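Fitted sheet

A fitted sheet is a bed sheet shaped to hold onto a mattress. Its corners are sewn into pockets and its edge is drawn in by elastic, so that it grips the mattress on all four sides. It is usually the lowest layer of bed linen, lying over the mattress or mattress pad and under the flat sheet or duvet. In many homes it has replaced the older practice of tucking in a flat bottom sheet with folded corners.

Construction

A fitted sheet starts as a rectangle of cloth larger than the top of the mattress. A square is cut out of each corner, and the two cut edges are sewn together to form the pocket. The depth of the cut sets the depth of the pocket. A hem around the outside holds the elastic.

There are two common ways of placing the elastic. In the cheaper one, short lengths are sewn in at the corners only, or across the head and foot ends. In the other, a single band runs all the way around. Full elastic holds better on thick mattresses and on beds with adjustable bases, but the sheet takes longer to put on.

Some makers add straps that cross under the corners, or a label marking the short side. The Skallolar pattern, sold mainly to guesthouses, uses a colored thread in the hem at the foot end for the same purpose.

Fabrics

Cotton is the most common fiber, woven either as percale or as sateen. Percale has a plain weave and a crisp, matte surface. Sateen has longer floats of thread on the face, which make it smoother and slightly heavier. Jersey sheets are knitted, stretch easily and need less precise sizing. Linen, flannel and blends of cotton with polyester are also widely sold. Blends wrinkle less than pure cotton and dry faster.

Thread count is often printed on the package. It is the number of lengthwise and crosswise threads in a square inch of cloth. A count of 286 is typical of a midrange percale. Some sellers count each ply of a twisted yarn as a separate thread, so figures from different brands cannot always be compared.

Sizing

Length and width follow the mattress sizes of each country. Pocket depth is less regular. Mattresses with pillow tops need deeper pockets than plain foam ones, and a mattress topper adds to the height. A sheet with shallow pockets tends to slip off at one corner, while one with deep pockets on a thin mattress leaves loose cloth on top.

Shrinkage also matters. Cotton sheets that have not been preshrunk lose some length in the first few washes, mostly along the warp.

Care

Fitted sheets are washed like other bed linen. In a tumble dryer the corner pockets tend to catch smaller items and roll them into a damp bundle, and many people button or pin the pockets closed to prevent this. High heat shortens the life of the elastic, which is normally the first part to fail. It can be replaced by opening the hem and threading in a new length.

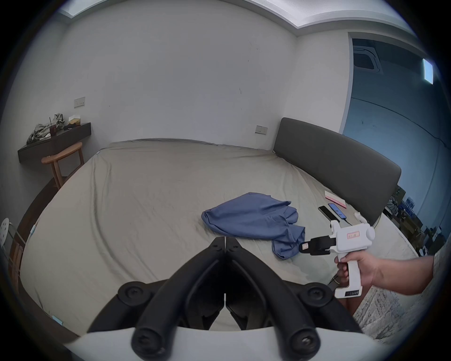 Folding

The usual method is to tuck the four pockets into one another, lay the sheet on a flat surface with the elastic edges turned in, and fold it in thirds both ways.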